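Surgical Skills 1, Session 4: Interrupted sutures and the instrument tie
Notes by Yesenia Zamudio. Lab: Braulio Ochoa, Ama Ametepe
Updated 4 Sep 2024

Last time: needle loading, angles of entry, running the bite. If you missed it get the notes from Ama before lab, we won't repeat.

Today = tying. Short lecture, then straight to the pads.

1. Why interrupted

Each stitch stands on its own. One fails, the rest still hold. Slower than continuous, uses more thread. Good for wounds under uneven tension, or where you may want to take out one stitch early and let a bit drain.

Spacing: as a starting rule, the distance between stitches about equals the total width of the bite. Adjust for tissue. Beginners put them too close together, then too far apart once they get tired.

2. Terms (these come up on the quiz)

Tail - short end, the one you grab
Standing end / long end - the needle side
Throw - one wrap and pull-through
Square knot - two throws in opposite directions, lies flat
Granny - two throws the same direction, slips
Surgeon's knot - first throw has two wraps, then single throws on top
Air knot - knot locked above the tissue, edges not closed

3. Before you tie

Pull thread through until the tail is short. Two or three centimeters is plenty on the pad. Long tail = you chase it all afternoon. Too short and it pops back through the tissue and you start over.

Park the needle where you can see it. Don't leave it swinging.

Look at the wound edges. They should meet with a slight eversion (edges turned up a little, not rolled under). If they don't meet now the knot won't fix it. Take the bite again.

4. The tie

Driver goes between the two ends, over the wound. Wrap the long end around the driver. Two wraps for the first throw. Keep the wraps near the tip, but not so near they fall off when you open.
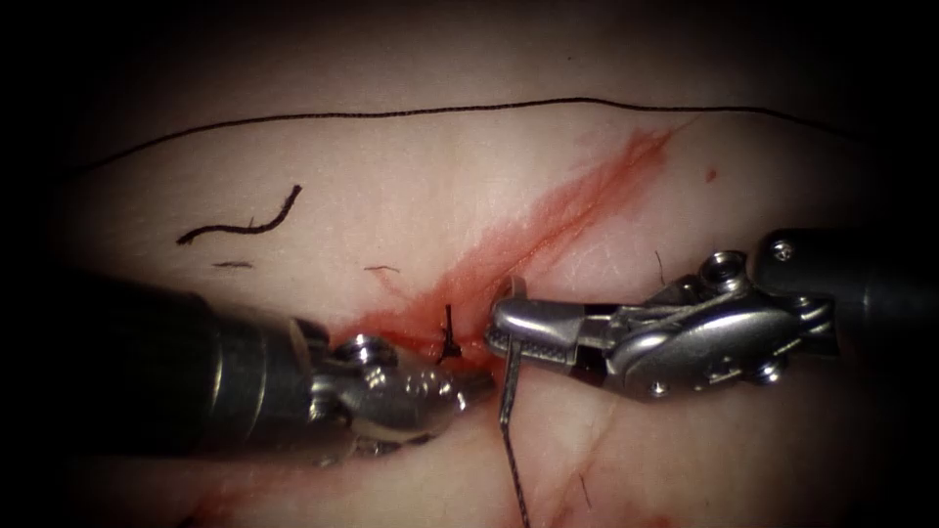
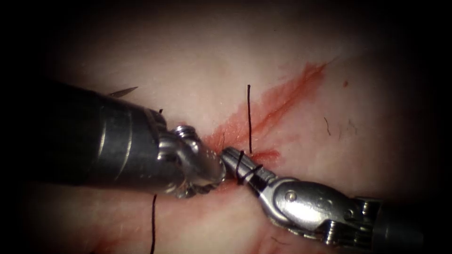

Open jaws, take the tail right at its end. Close. Pull the tail through the wraps and lay the throw down flat, hands going to opposite sides of the wound. Tension even on both ends, pull low and horizontal. If you pull up you lift the tissue and get the air knot.

Second throw: one wrap, opposite direction. Hands finish on the opposite sides from where they did the first time. Third throw: one wrap, back the other way. How many more depends on the material, slick monofilament needs more than braided. For the pad do four total.

Tighten to approximate, not strangulate. Old line but learn it. Tissue swells after, so a stitch that looks perfect and snug on the day can be too tight by the next morning.

5. Common faults

Wraps slide off the tip. Too loose, or you opened the jaws to wide. Open just enough.
Grabbing the tail in the middle. Makes a loop, the loop jams in the throw. Take the end.
Clamping the long end hard with the driver. Crushes the strand and it breaks later, usually at the knot. Grip only what you're going to cut off.
First throw loosens while you set up the second. Two wraps help. So does keeping light tension on the tail.
All the knots sitting on the wound line. Slide them to one side, same side for all.
Pulling toward yourself every time. Gives you grannies. Check directions out loud if you have to.

6. Demonstrating tension (Braulio at the front)

Braulio will tie one good, one loose, one much too tight. Pass the pad around. Feel the ridge on the tight one. On real skin it would blanch before it did that.

Question from last year's group: do you always need a surgeon's knot first? No. Where there's no tension a plain square knot is fine and smaller. We teach the double wrap first so you have it in your hands.

7. Lab, room 926

18 stitches each, spaced evenly, four throws, cut tails to 5 mm. Work in pairs. One ties, the other watches direction of throws and says nothing until the knot is down. Then swap.

Slow is ok. Redo anything that slips when you tug the tail.

Pads: Zacharopoulos ones are in the cupboard by the sink, use both sides. Sharps in the yellow bin, every time, even bent ones.

Hand in the pad with name on the back. Pass mark is 12 knots that are flat and hold, edges meeting. Manolis Karamanlidis grades the Thursday groups, Ama does everyone else.

8. Reading

Course pack, p. 57 to the end of the chapter. Skip the section on skin staples, comes later.

Next session: vertical and horizontal mattress. Bring the same pad if there's any room left on it. Practise the tie at home on string and a chair leg, left hand aswell.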